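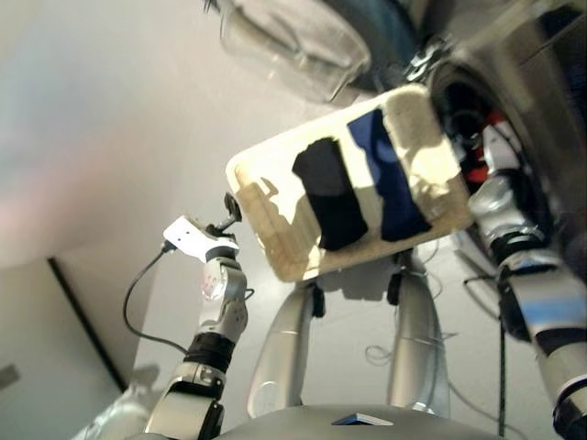

Catinca Pascu reckons I should stop ironing altogether. Her comment on my last post was that she gave the iron away when she moved and has not thought about it since, and that a shirt hung up straight out of the machine looks fine by lunchtime. She also asked how I can spare the evenings.

I can spare them because I like them. I did say last time that I iron everything, which was an exaggeration. I iron work shirts, pillowcases, linen and tea towels. T-shirts and dark things get folded while there's still a bit of warmth in them and go straight in the drawer. Socks get nothing.

What I wanted to write about is the water, as a few people wrote in after the last post. Our tap water is hard. For years I filled the iron from the kitchen tap and every few months it would cough brown flecks onto something white. I lost two good pillowcases that way and a christening gown that wasn't mine, which I had to take to a woman in the next suburb to have soaked. She got it out. I still feel bad about it.

Now I use half tap water and half demineralised from the supermarket. Grigore Cozma wrote to say you should never mix them, and Aurel Tănase wrote to say you should never do anything else, so take your pick. The booklet that came with my iron says tap water is fine, but the people who wrote the booklet don't live here.

I empty the tank while the iron is still warm and stand it on its heel in the laundry with the lid open. That has made more difference than the water, I think. The old one used to sit full in the cupboard from one week to the next.

The other thing is the board. Mine was my aunt's and the cover had gone the colour of toast. I bought a replacement, which was too short, and then bought a second one with a drawstring, which fits. Under it I put an old wool blanket folded double. Buttons sink into it, so you can do a placket face down and not leave marks. It does hold the heat, and you need to leave it a while before you fold the board away.

Lucian Surdu asked about linen. Iron it damp, damper than you would think, on the wrong side first. If it has dried out, roll it in a wet towel and leave it for an hour. I've tried the spray starch and didn't care for it — it flaked on the dark napkins and made the kitchen floor slippery under the board. Starch mixed up from powder is better, but then you have a bowl of starch to deal with.

As for the evenings, I do it with the radio on, usually the cricket in summer and whatever is on in winter. It takes 50 minutes if the basket hasn't got away from me. I do the shirts first while I can be bothered, collar, yoke, cuffs, sleeves, then the body, and leave the tea towels for the end.

Catinca, the offer stands. Bring me a shirt in July and I'll do it while you have a cup of tea.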